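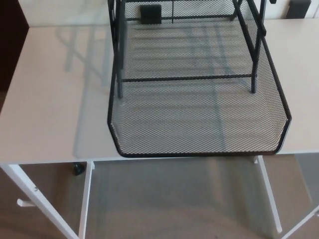 Miranda is in foal again. Got the scan back on 28th December and I have been useless at work ever since. The vet's letter, the covering certificate and the breeding society forms all need to live somewhere I'll find them in August, so they're going in the black mesh letter tray on the desk and they are NOT coming out to the barn with me. I lost the last set in a feed bin. Took me 2 phone calls and a very humbling email to get replacements.

Anyway. The foal. She's gone to Kalholm, who some of you will remember I went on and on about all last winter. Not a fashionable stallion. Never won anything big, ran over a mile mostly, bit of a plain head. But sound! Sound all the way through, every season, and his foals walk like they've got somewhere to be. Miranda is small and quick and hot, so I wanted bone and a brain. We'll see.

Washington Moura thinks I should have gone back to Istetti. He has a point, sort of. Her Istetti filly sold well, and Vistlow (the colt, same cross, a year older) has been placed twice now and looks like he wants further. Washington broke Vistlow in, so he's biased. But the stud fee went up again and I'm one person with a day job and a leaky barn roof. Can't do it. Didn't want to borrow to do it either.

Numbers for those who ask — she weighed 1046 pounds on the scale at the clinic, which the vet liked. Vet bill so far is $757, and thats before the spring shots. Hay is extra. Hay is always extra.

She's out in the bottom field with the old gelding for company, rug on at night, in if it's icy. Same feed as before for now. I know people change everything the minute they see a heartbeat on a screen but she's doing fine and she hates change, she once refused a new bucket for three days.

More when theres more. Vistlow is entered again next month if the ground isn't frozen, I'll try and post before he runs this time instead of after. Off to break the ice on the troughs, its getting dark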